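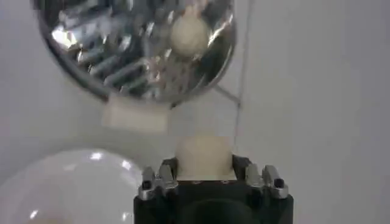

Wrist view from the Trikex demo cell, Munthorpe open day: cream-coloured piece between the fingers, polished bowl behind.

Home | Ask | Unanswered | Tags | Members | Log in

Choosing a grip force for soft parts – seen at the Munthorpe open day

tremblay_bench
2022-08-06
I went to the open day at Munthorpe and watched the Trikex cell handling small rounded parts next to a mirror-finish metal bowl. The gripper has shiny metal fingers in two clusters. I want to build something similar for soft parts weighing 57 g each. The demonstrator said force was set by hand and gave no figure. How do I work out a starting value? Also, does a mirrored bowl cause trouble for a wrist camera?

kululthorpe_cells
Start from weight and friction. 57 g is 0.56 N. With two contact sides and a friction coefficient of 0.3, the minimum is 0.56 / (2 x 0.3), or 0.93 N per side. Double it for moderate acceleration and test from there. Measure the friction on your own parts – smooth metal against a soft surface varies a great deal with dust and moisture.
On the bowl: yes. The picture shows streaks and bright glints all over the inside, and a pale round shape among them. A simple brightness threshold may treat glints as parts. Use diffuse light, or mask the bowl region and pick by taught position. I ran 1000 cycles with a mask and had no false picks.

oldrelay408
Just use suction. Works on most things.

kululthorpe_cells
Suction depends on the surface. If the part is porous, the cup will leak.

Comments
pm_drives: Is the 0.3 measured or assumed?
kululthorpe_cells: Assumed. Tilt test your own material.
tremblay_bench: Tilt test gave 0.4. Starting at 1.4 N per side, 100 cycles first.

Contact | Copyright and terms | Back to top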